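Trindex Bench Kit: Two Arms on One Rail

Brellent now ships the Trindex as a complete two-arm station, with the enclosure, base plate and controller boards in one order.
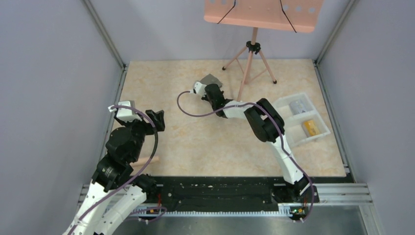
Can the arms be bought one at a time?
Single arms are sold as spares only. The station is calibrated as a pair, and a replacement arm has to be matched to its partner with the setup tool before first use.

Both arms bolt to a black rail along the front edge of the work surface, and each has its own circuit board at the base. Cables run outside the arm segments. That makes a swap quick, but a loop can drape across the table when an arm reaches toward the center, so leave slack at the elbow and keep small parts out of its path. The grippers have angular black fingers and are supplied without pads.

Rated payload is 400 g per arm at full reach and 500 g with the elbow bent. We ran firmware build 1103 with small parts and a divided tray. Setup took roughly 4 hours, most of it spent on rail alignment. The printed manual covers the older Delorme rail, and its bolt pattern does not match. Use the PDF.

The Brulari control software is included for the first year. It logs joint positions and gripper state for both arms to a single file. Export is limited to CSV in this release.

Orders placed before 12/26/18 ship with the old power supply. The replacement unit is available on request from Brellent support; quote the serial number on the base plate label.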